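Flurnavden Evening Kitchen School
Course: Fruit and Vegetables for the Table, Unit 7
Handout: Sorting and plating mixed produce

Please read this handout before the Saturday class and bring it with you. In Unit 6 we spoke about leaves and herbs. Now we come to small round produce, and this is more difficult than many students expect, for the reason that a tomato, a plum and a small citrus fruit can have almost the same size but need very different care.

1. Preparing the table

Put a plain cloth on the table before you take anything out of the bags. A cloth in one color is best. Purple or gray is good for yellow and orange fruit, and the red ones also show well on it. Please do not use a cloth with a pattern of flowers, you will lose the small fruits in it when you compare them. The cloth has also a second use: round things roll less on fabric than on a bare table.

Place one shallow plate on the cloth. Everything that is not yet chosen stays directly on the cloth, beside the plate. In the course we call these two places "the plate" and "the pile", and I will use these words until the end of the unit.

2. From the pile to the plate

Take one piece at a time. Look at the skin, turn it, look at the stem end, then decide. The plate should have different kinds and different colors, and there should be some free space between the pieces. A good first plate has one pepino, one plum and one or two citrus or other orange fruits.
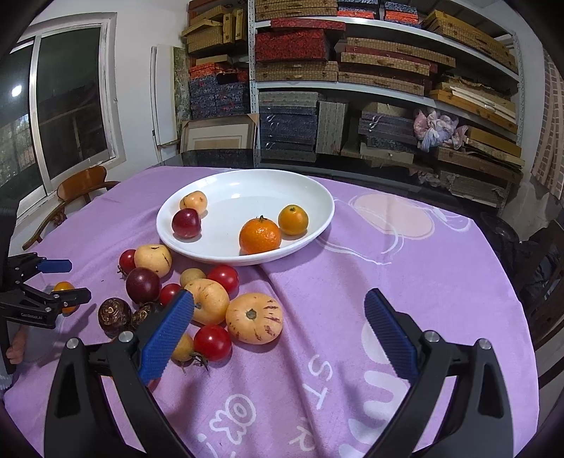
Begin with the biggest piece and give it its place, then put the smaller ones next to it. When two fruits have nearly the same color, do not place them side by side. Leave the green stem on a mandarin if it has one, it looks fresh and it does not disturb anybody. Tomatoes we normally keep for another plate. They are welcome in the pile during the exercise, so that you practice to see the difference between a tomato and a small plum from a distance.

3. Notes about the single kinds

Pepino melon. The skin is pale yellow or cream when ripe, often with purple streaks. Some have more streaks and some have only small specks, both are normal. It should give a little under the thumb. The taste is mild, between melon and cucumber. Wash it and peel it, the skin can be bitter.

Plum. Choose a firm one with smooth skin. The dusty layer on the skin of some plums is natural and you can leave it until you wash the fruit.

Mandarin. Take it in the hand and feel the weight. A heavy one for its size has more juice.

Cherry tomato. Keep it at room temperature. The green calyx should not be dry.

Water chestnut. Many students did not work with a fresh one before, so we take more time for it. It is not a nut. It is the corm of a water plant, and it grows in mud, therefore you must wash it very carefully and brush it. The skin is dark brown and papery and has rings. Look for a hard one without soft places. If it is soft when you press it, throw it away.

To recognize the parts, hold the water chestnut over the cloth and turn it slowly. You look for the rings, for the scar and for the bud. Draw what you find in your notebook, a simple drawing in pencil is enough.

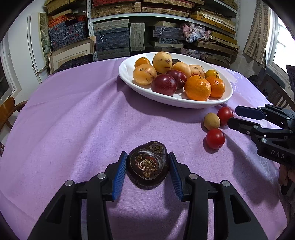
Figure 2. Water chestnut with ringed scar near the middle and smaller bud scar near the top right.

For peeling, cut a thin slice from the top and from the bottom, then go around the side with a small knife. Put the white pieces in cold water immediately, otherwise they become yellow. Peeled, they keep for a few days in the refrigerator if you change the water every day.

4. Exercise for home

Buy 300 grams of fresh water chestnuts and weigh them again after peeling. Write both numbers. The loss is often a surprise, and you need to know it when you plan a dish for guests.

Then make one plate from a mixed pile, as in section 2, and write which piece you placed first and why.

5. For the next class

Bring a small knife, a soft brush and a kitchen towel. The class begins at 11. Recipe sheets for the salad are on the shelf near the door in the Olvera room.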